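스투켁, 식탁 정리용품 묶음 ‘투시스’ 4월 출시… “부스러기는 내일의 내가 치우지 않습니다”

생활용품 업체 스투켁이 식사 뒤 식탁을 정리하는 데 쓰는 용품 묶음 ‘투시스(Tusis)’를 4월에 내놓는다. 혁신적이라는 말은 쓰지 않기로 했다. 식기 건조대와 테이프 롤러를 혁신이라고 부르기에는 둘 다 이미 너무 오래 우리 곁에 있었다.

투시스는 스투켁이 지난겨울 진행한 생활 조사에서 출발했다. 조사에 참여한 63가구에 저녁 식사 뒤의 식탁을 있는 그대로 두어 달라고 부탁했는데, 대부분의 가구가 부탁을 받기 전부터 이미 그렇게 하고 있었다. 접시는 싱크대까지 갔고 컵은 절반쯤 갔으며 빵 부스러기는 아무 데도 가지 않았다. 행주로 훔친 부스러기는 식탁에서 바닥으로 주소만 옮긴 것으로 확인됐다.

개발팀은 이 결과를 두고 새로운 물건을 발명해야 하는지 한동안 논의했다. 결론은 옷장 앞에 걸려 있던 테이프 롤러를 식탁으로 데려오자는 것이었다. 회의 시간에 비하면 소박한 결론이지만, 굴려 보면 납득이 간다. 부스러기 위로 롤러를 한 번 굴리고, 다 쓴 면은 떼어서 버린다. 손바닥으로 쓸어 모으다가 소매에 묻히는 과정은 생략할 수 있다.
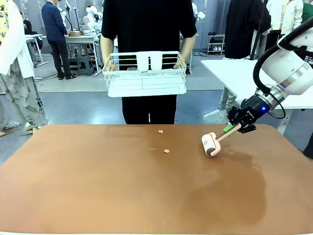
부스러기가 남은 식탁 위의 테이프 롤러. 뒤쪽은 흰색 와이어 바구니.

식탁의 얼룩에 대해서는 미리 밝혀 둔다. 테이프 롤러는 얼룩을 지우지 못한다. 커피 자국이든 찌개 냄비가 남긴 자국이든 롤러는 그 위를 성실하게 지나갈 뿐이다. 스투켁 고객 상담실에는 시제품 단계에서 이미 이 문제에 관한 문의가 들어왔고, 상담실은 젖은 행주를 권했다. 투시스 구성품에 행주는 포함되지 않는다. 집집마다 행주는 충분하다는 것이 조사 결과였고, 상태에 대해서는 따로 묻지 않았다.

묶음의 다른 한 축은 식기 건조대다. 이름은 ‘게신(Gethin)’으로 정했다. 흰색 와이어로 짠 직사각형 바구니 아래에 물받이를 두었고, 양쪽 끝에는 밝은색 나무 손잡이를 달았다. 손잡이는 건조대를 통째로 들어 옮기라고 붙인 것이다. 설거지가 끝난 건조대는 한번 자리를 잡으면 이사할 때까지 움직이지 않는 경향이 있으므로, 손잡이가 얼마나 쓰일지는 회사도 지켜볼 생각이다. 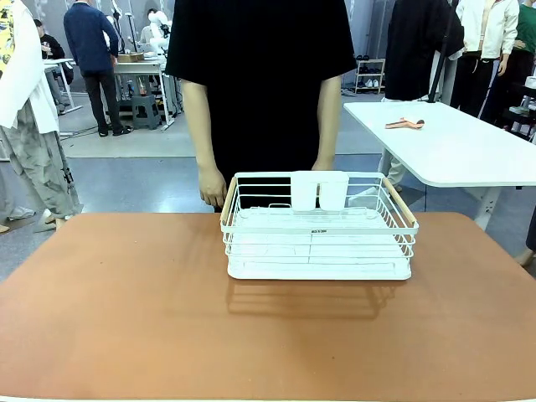
수저통은 뒤쪽 난간에 거는 방식이며 떼어서 따로 씻을 수 있다. 두 개를 넣은 이유는 단순하다. 수저통이 하나뿐이면 숟가락과 젓가락 사이에 주걱이 들어오고, 곧이어 가위와 빨대와 출처를 알 수 없는 나무 막대가 들어온다. 두 개가 있으면 같은 일이 조금 더 천천히 일어난다. 안쪽 바닥의 와이어는 접시를 세우는 자리다. 접시를 눕혀 쌓는 사용자를 막을 방법은 찾지 못했다.

제조는 와이어 제품을 오래 다뤄 온 협력사 월테로(Waltero)가 맡았다. 월테로는 건조대에 그릇을 올렸다 내리는 시험을 제품당 100회 진행했으며, 시험에 쓴 그릇 가운데 10개가 깨졌다. 건조대는 멀쩡했다. 깨진 그릇은 모두 시험 담당 부서의 점심 식기였던 것으로 전해졌고, 스투켁은 새 그릇을 보내는 것으로 유감을 표했다.

정리 순서도 설명서에 담았다. 먼저 그릇을 건조대로 옮기고, 빈 식탁에 롤러를 굴린 다음, 마지막에 행주질을 한다. 행주질을 먼저 하면 젖은 부스러기가 남고, 젖은 부스러기는 롤러의 테이프와도 사이가 좋지 않다. 설명서는 한 장이며, 읽지 않고 버릴 경우를 대비해 같은 내용을 상자 안쪽에도 인쇄했다.

롤러를 어디에 둘 것인가는 마지막까지 남은 숙제였다. 서랍에 넣으면 잊히고, 식탁에 눕혀 두면 테이프가 식탁에 붙는다. 개발팀은 세워 두는 쪽을 택했다. 사용자는 손 닿는 곳에 롤러를 세워 두고 식사가 끝나면 집어 들기만 하면 된다. 집어 드는 일까지 대신해 줄 가족을 지정하는 문제는 각 가정의 협의에 맡긴다. 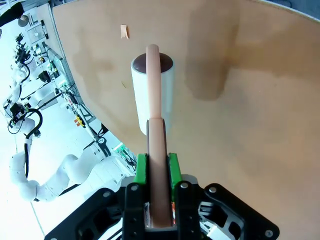

구성 및 판매 안내

투시스 기본 묶음: 게신 식기 건조대 1개(물받이와 수저통 2개 포함), 테이프 롤러 1개, 설명서 1장
교체용 테이프: 한 롤 56장, 별도 판매
판매 시작: 4월, 스투켁 온라인 매장과 일부 생활용품점
제조: 월테로

교체용 테이프가 한 롤에 56장인 까닭을 묻는 질문이 이미 여러 번 들어왔다. 60장을 목표로 했으나 심지에 감기지 않았다. 하루 한 장을 쓰면 여덟 주를 버틴다. 과자를 좋아하는 가정은 더 빠른 소진을 예상해야 한다.

제품 사진과 시험용 견본은 스투켁 홍보팀에 요청하면 받을 수 있다. 견본을 받은 매체는 사용 후 돌려주어야 하며, 이때 롤러에 붙은 부스러기는 떼고 보내 주기 바란다.

문의: 스투켁 홍보팀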